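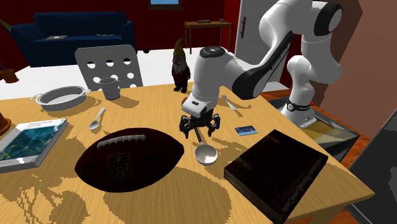
According to Brodie Merrick, any site template looks good until you put your own words in it, and he told the whole Lowther open day so before the urn had boiled. Guloveo's stand had 41 layouts on show, all of them for yoga retreats. I asked to see the slider module switched off and was taken to meet Lorraine Doolan, who switched it off. The page went grey and stayed that way for 2 minutes.

Clolix handed out licence codes and a decent lamington. My code expired in August, last August, but I've kept the lanyard.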